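November
by Edeltraud Koller

I've now sat through the long version of Gautam, all 190 minutes of it, and I'd like somebody to explain to me what I was supposed to find in there.

You'll have seen the fuss. When the film first came out it was a decent, slightly chilly thriller about a ferry inspector who thinks his dead brother is leaving him messages in the timetable. I liked it. I didn't love it. The ending made no sense, but it made no sense quickly, and you were on the bus home before it started to bother you. Then Stimalo announced that the studio had "butchered" it and that the true version was coming to us, the deserving few who pay by the month.

I don't believe in true versions.

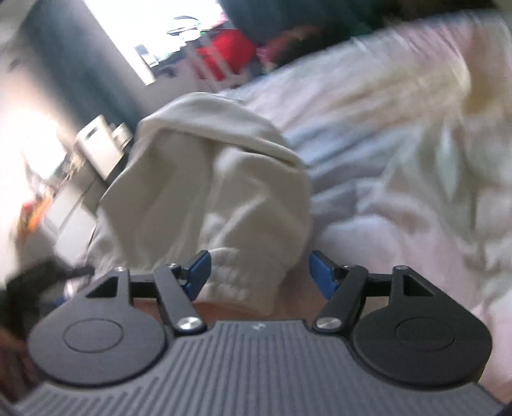
No. 61

Hannelore Wallner directed it, and I've a lot of time for her. Zilon, her first, is still the only film about a dentist that has frightened me. She knows how to leave a door half open at the back of a shot and let you worry about it. But the long Gautam walks you over to every one of those doors and shows you the cupboard behind it. We meet the brother as a boy. We meet the brother's teacher. We find out why the inspector hates oranges, a thing I had never wondered about, and it takes nine minutes and a flashback with a goat.

The fans say it's richer. On the Vivwood forum there's a thread with more than 1,000 posts arguing that the oranges unlock the whole film. I read a good deal of it on Sunday, when I should have been doing almost anything else. The case seems to be that orange is the colour of the lifebelts, the lifebelts stand for guilt, and so the inspector is refusing to eat his guilt. Maybe. Or maybe somebody in the props department had a net of oranges. When you tell people there's a secret in a film they will find you one, and the longer the film is, the more places they've got to look.

What bothers me more is the business about the studio. The story goes that the money people took Wallner's masterpiece away and hacked at it. Fine, it happens. But I've seen both now, and whoever did the hacking had a good ear. The scene in the engine room, where he reads out the departure times and his voice goes, used to end on his voice going. In the new one he carries on, his wife comes in, she asks him what's wrong, and he tells her. I could have thrown my slipper at the telly.

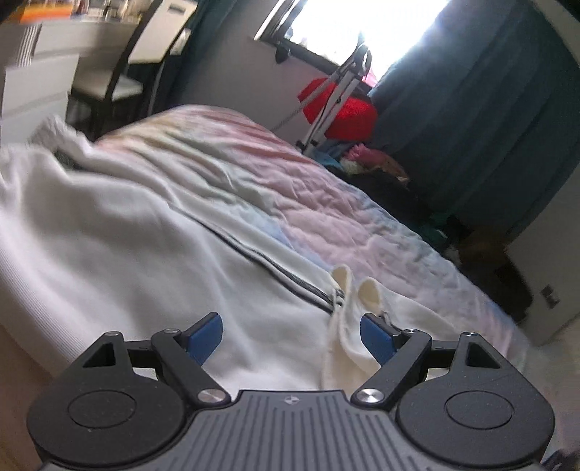
Photo: E. Koller

I'll give it 2 things. The sound is much better, and the old harbour master gets a proper goodbye, which I'd always felt he was owed. If they had put those into the short version and left the rest in a tin I'd have been delighted.

There's talk of Zilon getting the same treatment next. Please don't. I don't want to know where the dentist grew up.

Comments

marrowfat: The goat is the best thing in it and I will not be moved on this.

Tess in Hull: Agree about the engine room. I rewound because I thought I'd sat on the remote and skipped something. Did you watch it in one go?

Edeltraud: Two goes, with soup in the middle.

pilchard_61: You've missed the point of the oranges. Look at the first ferry again, top deck, and then look at what the wife is wearing at the funeral.

Edeltraud: I looked. It's a brown coat.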